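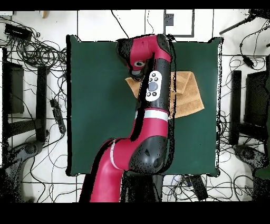 Fig. 1. Arm over the green mat, towel folded underneath, flange bare.

89 shares

Session 3 notes: getting the arm to agree with the table
Podow shared workshop, build-an-arm evenings. Notes by Emilian Grecu

These are the notes I promised at the end of last session, typed up from my own scribbles and tidied a bit. If you missed the evening you should be able to catch up from here, but do come and find me before you switch anything on – the bit about the stop button really does need doing in person.

Where we are

By now the arm is bolted down, it moves when it's told to, and it holds its position when we let go of the jog buttons. Lovely. What it doesn't have is any idea where the table is. The controller knows where the joints are, and from the joints it can work out where the end of the wrist is, but all of that is measured from the arm's own base. The mat, the towel and your elbow don't exist as far as it's concerned.

So this session is all about frames. I'm sorry, it's a dry word, but once it clicks the rest of the course gets a lot easier and you'll stop typing mystery numbers into the config file and hoping.

A frame is a corner and three directions. That's it! Pick a point, call it zero, decide which way is x, which way is y and which way is up. We're going to use these:

Base frame. Sits in the middle of the arm's foot. Comes from the manufacturer, and we leave it alone.

Flange frame. Sits on the flat face at the end of the wrist, where the gripper will go. Moves with the arm. Look at the short black stub under the wrist in Fig. 1 if you're not sure which bit I mean.

Mat frame. This one is ours, and we make it tonight. Zero is the near left corner of the green mat, x runs along the near edge, y runs away from you.

There's a fourth one for the sensor on the wrist, but we'll leave that until session 4. If you've read ahead, well done, please keep it to yourself until then because it confuses everyone who hasn't.

Why a mat at all

I get asked this every time I run the course. My first go at home was on a bare pine table in the kitchen, and I marked the corners with masking tape. It worked for an afternoon. Then somebody wiped the table down, the tape curled up, and I spent an evening chasing an error that was really just a bit of tape that had wandered. A mat has proper corners you can touch, and the dark green gives good contrast with a light or tan cloth, which will matter a lot once we're finding the towel's edge in software.

The mat does move if you lean on it. Put a dab of the low-tack putty under each corner before you start. If you bump it halfway through, own up and start the touching-off again. I've done it myself more than once and it's a ten-minute job, so no drama.

Touching off, step by step

You need the pointer from the tool drawer (it's the brass one with the blunt tip, not the sharp one, the sharp one went through the old mat). Work in pairs: one person jogs, the other keeps a hand on the stop button and does nothing else.

1. Home the arm and check that the pose on the screen matches the pose in front of you. If it doesn't, stop and shout for me.

2. Fit the pointer to the flange. Finger tight, then a quarter turn with the hex key.

3. Take everything off the mat, towel included.

4. Set the jog speed to the slowest setting. Yes, it's boring.

5. Bring the tip down over the near left corner until a strip of printer paper just drags underneath it. Save that pose as P1.

6. Lift straight up before you travel. I can't say this often enough. Up, across, down.

7. Do the same at the near right corner and save it as P2.

8. Do the same at the far left corner and save it as P3.

9. Run the frame script and read what it prints before you accept it.

Three points are enough. The first gives you zero, the line from the first to the second gives you x, and the third tells the script which side y is on. Up comes out of the other two for free. The maths is a subtraction and a cross product, and it's in the script with comments if you fancy a look. You don't need to be able to do it on paper.

Reading what the script prints

You'll get a line with the length from P1 to P2, and this is your sanity check. On our setup it came out at 761 mm. Now go and put a tape measure along the near edge of the mat. If the tape and the script disagree by more than 2 mm, one of your points is off, and in my experience it's nearly always P2, where people have got tired of jogging slowly.

Next comes the angle between the two edges. It won't be a perfect right angle. Our first attempt gave 89 degrees and I was perfectly happy with that, a mat isn't a machined plate and the edges are a bit wavy anyway. If you get something wild you've probably saved the points in the wrong order. The script doesn't know the difference and will cheerfully build you a frame with up pointing at the floor. Always check that the z number goes positive when you lift the arm!

Where the error goes

A question came up in the break which I answered badly, so here's a better go at it. The question was: if the flange position is good to a fraction of a millimetre, why do we end up out by a couple of millimetres at the mat?

Partly it's the pointer. If it's sitting slightly crooked on the flange, every point you save is out by the same crookedness, except that it isn't quite the same because the wrist is turned differently at each corner. The cure is to keep the wrist at the same rotation for all your points. Partly it's the paper. One person's "just drags" is another person's "firmly stuck". And partly it's us, squinting at a tip from one side. Get down to table height and look from two directions before you save.

There's a nice write-up of this by a chap called Szilágyi that's pinned up next to the bench. He argues for touching off each corner several times and averaging. I'd say do it if you're keen, but for towels it's overkill. Cloth forgives you. If we were putting bearings into housings I'd be saying something very different.

The towel

Once the frame is accepted, take the pointer off and put the towel back on the mat. We're using an ordinary tan terry one, folded over on itself in loose layers. Leave the flange bare for the hover exercise, please. The gripper bracket from Tonis adds length below the flange, and the config doesn't know about that length yet. Fit it before we've done the tool offset and you'll drive it straight into the table.

The hover exercise: pick a fold or a flap you can see clearly. Measure where it is from the near left corner with a ruler, x first and then y. Type those in with a z of 89 mm and run the move at slow speed. The flange should end up sitting over the spot you picked. Do it for another flap on the other side of the towel. If both are out by the same amount in the same direction, your zero is off. If one is good and the other isn't, suspect your x direction. If they're both out in different directions, you've most likely misread the ruler, so measure again before you blame the robot.

Write your results in the blue book, even the bad ones. Especially the bad ones, I use them for the next group.

A word on the buttons

The oval white panel on the forearm has one big round button in the middle and smaller ones above and below. On our arm the small ones are mapped in Grutance, which is the bench software you all installed in the first session, so what they do depends on which profile is loaded. Load the profile called "teach" before you touch any of them. Don't rely on the panel for stopping. The stop is the red one on the bench, and the person holding it is the person holding it until they say out loud that they've handed it over.

Cables

Look at the floor in Fig. 1 and then look at your own bench. There's a lot of cable in a build like this and it breeds. My rules are short. Anything that runs along the arm gets enough slack for the full swing of the joint. Anything that isn't plugged into something gets coiled and put on the hook. Don't step over the coil at the back to get to the power supply, walk round. And before the first move of the evening, one slow sweep with a person watching the cables and not the wrist.

Homework, such as it is

– Read the comments in the frame script as far as the cross product.
– Work out on paper what would happen to P3 if the mat slid to the right after you'd saved P1 and P2. A sketch is fine.
– Bring a towel or a cloth from home, any colour except green.
– If you've got your own arm at home, try touching off with a tea tray in place of a mat and tell us how you got on.

Next time we'll do the tool offset and then bolt the gripper on at last, so bring your patience and a hex key set if you own one. The kettle's on from six. Spare copies of these notes are in the tray by the door, and the script is in the course folder under "session3".

2 comments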